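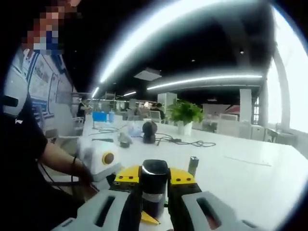
Segundo Teresa Azevedo, um curso de salvamento avalia-se pelo que os alunos ainda sabem fazer seis meses depois, e foi com essa frase na cabeça que entrei no dia aberto do clube Flundura, em outubro. Ela já não põe lá os pés. Eu quis ir ver.

O programa prometia três demonstrações: reanimação, reboque com prancha e busca de vítima submersa. A primeira começou com atraso e foi a melhor. O formador, Nahuel Navarrete, pôs 16 pessoas de joelhos na areia a fazer compressões e corrigiu os cotovelos a quase todas. Perguntei-lhe de quanto em quanto tempo os nadadores-salvadores do clube repetem o exercício. "Todas as épocas", respondeu. Todas as épocas quer dizer uma vez por ano, e a mim parece-me pouco.
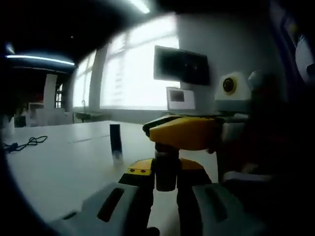
O reboque com prancha correu bem, mas o mar estava liso como um prato e a vítima, uma sócia jovem, colaborava em tudo. Gostava de ter visto aquilo com ondulação e com alguém de 90 quilos agarrado ao pescoço do salvador. Disseram-me que isso fica para o módulo avançado - que custa mais 134 euros e ainda não tem datas.

A busca foi cancelada. Hortensia Cáceres, da direção, falou em falta de visibilidade na água. Pode ser. Do pontão eu via o fundo. 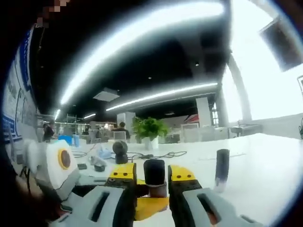

Seguiu-se a visita ao posto de praia, pintado de fresco. O desfibrilhador estava no armário certo, com a validade dos elétrodos à vista, e isso conta a favor. As barbatanas eram todas do mesmo tamanho. O rádio só apanhava o canal do bar.

No folheto lê-se que o clube formou 500 pessoas desde que abriu. Pedi a lista de quantas renovaram o certificado e fiquei de a receber por correio eletrónico. Continuo à espera.

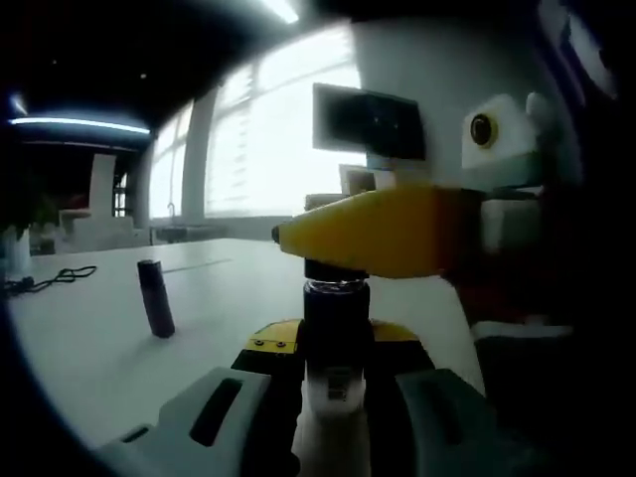 O módulo avançado, se chegar a abrir, devia gastar menos tempo em diapositivos e mais em material na mão. Um aluno cansado e com os dedos frios tem de reconhecer cada peça do saco sem hesitar, e um cilindro preto de pé numa mesa branca, como o da fotografia, encontra-se logo. No fundo de um saco escuro, à noite, é outra conversa. Propus a Navarrete um exercício desses e ele tomou nota num guardanapo.

Volto na primavera, de preferência num dia de mar mexido. As inscrições para o curso base fazem-se na secretaria, ao fim da tarde.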